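Skadon Table Notes, README

4 min read

Skadon is a small collection of written notes on everyday things standing or lying on a table: which thing it is, where it is, and in which position it was left. The notes are short and in plain English. They can be used for teaching words of place, for checking an annotation guide, or for practice before a larger labeling job.

Last change: 2/8/19
Maintained by: Tiburcio Ochoa
Questions about wording: Yatziri Gallegos

What is inside

notes.csv has the notes, one per line. There are 60 of them.
things.txt has the list of allowed names for things.
positions.txt has the list of allowed words for positions.
old/ has the notes from April, written before the rules were fixed. Please do not mix them with the new ones. They use "next to" for almost everything.

Columns in notes.csv

id: a number, never used again after a line is deleted
thing: the name from things.txt
position: standing, lying, upside down, hanging over, or unknown
relation: in front of, behind, left of, right of, inside, touching, none
other: the second thing, if there is a relation
side: from which side of the table the writer was looking
note: free text, not longer than 35 words

The column "side" was added after a long discussion and it is the most important one. A round table has no front. If one writer looks from the sofa and a second one from the opposite chair, "the bottle is in front of the bowl" is correct for one of them and wrong for the other. In the old notes we can not repair this any more.

Rules for things

Bottle. A drink bottle with a cap is always "bottle", also when it is empty. The color of the cap goes to the note. We do not copy the label, only its main colors. The drink is not named if the writer has only guessed it from the label.

Bowl. Open at the top, wider than it is tall. If the thing has a handle, it is a cup, and please look at it again before you write "bowl".

Cable. This was the hardest. A cable is long and it can be in many places at one time, so "left of" is often useless. We write one line for the bundle and one line for each part that leaves it and goes clearly to some other thing. Loops are not counted. If a cable goes over the edge of the table, the position is "hanging over" and the edge is named in the note.

Hub. The small box where cables are plugged in. "Hub" is enough. If lights are on, write "lights on" and their color.

Transparent things. They are easily missed on a white surface, and a reflection is easily taken for a thing. When you are not sure what it is, write "transparent object" and nothing more. Do not complete it from memory.

Rules for positions

A bottle has a clear top, so "standing" and "lying" make no trouble. For a lying bottle the note must say to which side the cap points. For a bowl we use "standing" when the opening is up. It sounds a little strange in English, I was told, but one word for two things keeps the file simple.

"Touching" is only for contact that the writer has seen. Close is not touching. If the rim of the bowl covers the place where the contact would be, the relation is "behind" or "in front of".

A hand that holds a thing, or reaches for it, does not change the name or the position of the thing. A bottle that stands while fingers are on it is "standing".

Known problems

Writers who came from the Dunemano word list still use "cord" and "cable" as two different things. Here they are the same, and I changed "cord" by hand in the file where I found it.

The word "edge" is used for the border of the table and also for the border of the bowl. In the next version the bowl will have only "rim".

Some notes have "center" for anything that is not near the edge. On a large table this is too wide. I have no good solution for now.

Three views of the white round table

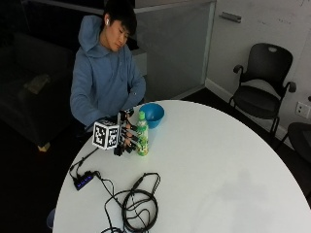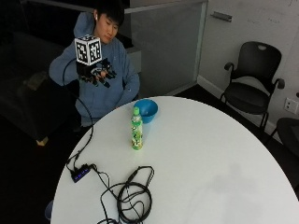
Both: bottle standing, green cap, in front of the blue bowl.

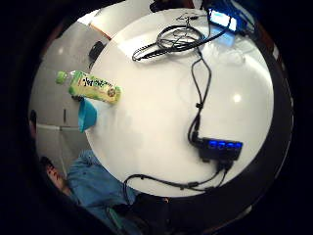 Bottle lying along the edge on the left, cap to the left. Hub with blue lights on, to the right.

Yatziri Gallegos answered that "lying" is still too poor for a bottle whose cap goes past the rim of the table, and that she would like "hanging over" to be allowed as a second position, the same as for cables. She also asked to keep "standing" for the bowl, even if it sounds strange, because her students learned it in one day and "upright" took them much longer. About the word "center" she would simply forbid it and let the writers name the nearest thing.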